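Selling at craft fairs, is 40 a table worth it?

skidetti_mom
1/10/24
Thinking of doing the Ovholm fair in December. Table fee is 40. Last one I did I took in 244 for the whole day, before gas. Worth it??

prendergast
No. Online only now. Fees are a joke

RangiRewi
Disagree. Did Skernby last year, best day I ever had. Plush sells when kids can grab it. Bring a cloth and keep the table light, dont pile stuff up 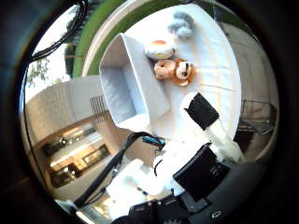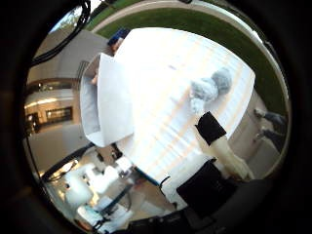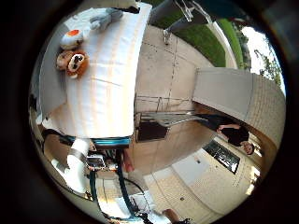 plush on white, the gray fuzzy one is in all of them

skidetti_mom
ok the lion is cute. What do you charge?

RangiRewi
14 for small ones. Lion more

prendergast
14 is too low, you're paying yourself nothing. Count your hours

Siobhan_D
He's not wrong about hours. But I got 3 repeat buyers from one fair, never got that online. Ask for a spot by the door, teh back row is dead

prendergast
still no

skidetti_mom
emailed them, asked for the door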